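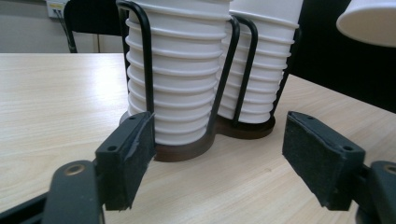 By S. Ciobanu, Navden Screen Studies Group
Working paper, revised in July

3. What people do when the flood comes

Let me start with the thing that got me into this study, which was my own bad habit. I talk during disaster movies. I don't talk during courtroom dramas or slow films about farms, but put a tidal wave on the screen and I'll lean over and tell whoever is next to me that the dog is going to make it. I wanted to know if other people do this too, and if they do it at the same points in the story.

So we ran 18 screenings in the small theater at Navden, with up to 50 seats filled each time, and I sat in the back row with a notebook for every single one (yes, including the matinees). The film was always Cliltus, a dam-burst picture that I picked for two reasons. It has a very plain structure, and hardly anyone who signed up had seen it before. Viewers who had seen it could stay and enjoy it, but their answers were left out of everything below.

3.1 The setup

People came in through the lobby, got a drink, filled out a one-page form about what they usually watch, and sat wherever they liked. I was firm about that last part. Earlier work on suspense tends to put viewers alone in a booth with headphones, and I can't think of a worse way to watch a dam break. Half the fun is hearing a stranger gasp!

Figure 1. Paper cups in the wire dispenser.

Each person also had a small dial to turn up or down depending on how worried they felt for the characters. The readings went to a program called Lusport, which lines up the dial values with the running time of the movie. I won't go into the settings here, they're in the appendix, but I should mention that a few dials stuck near the top of their range and we dropped those records before doing anything else.

After the credits everyone answered 13 questions. Most were simple ones. Did you think the sister would survive? When did you decide that? Would you watch a sequel? (There's one planned for 2028, and I did not tell them so until they had handed in the form.)

3.2 Worry without doubt

Now for the part I find so interesting. Nearly everyone said they knew from the first ten minutes that the father and both kids would be fine. They were very sure of it, and a lot of them wrote things like "it's not that kind of movie." And yet the dials went up and up in the scene with the school bus, higher than in any scene where a minor character was in trouble and might really have drowned.

I expected the opposite. My guess going in was that worry would follow doubt, so that the side characters would get the biggest numbers. They didn't, and I went back through the records twice to make sure I hadn't lined up the scenes wrong.

What seems to matter more is how long we've spent with a person before the water shows up. The father gets a whole breakfast scene, a fight about a fence, and a phone call that goes badly. The engineer at the dam gets two lines and a hard hat. When the engineer was swept off the walkway, people laughed a little, and one man said "well, sure" loud enough for me to write it down.

3.3 The talkers

Back to my habit. Talking did cluster, and it clustered in the quiet stretches right after a big effects shot, hardly ever during one. Viewers used those gaps to make predictions, mostly to the person they came with — and sometimes to the screen. The people who talked also tended to turn their dials down more slowly afterward, as if saying the prediction out loud kept it alive a bit longer.

I want to be careful with this one. My notes on who was talking are only as good as my ears, and a back-row seat favors the back of the room. A second observer near the front would have helped a lot, and we plan to have one when we repeat the screenings with a film where the lead really does die. Section 4 covers the dial data scene by scene, starting with the breakfast.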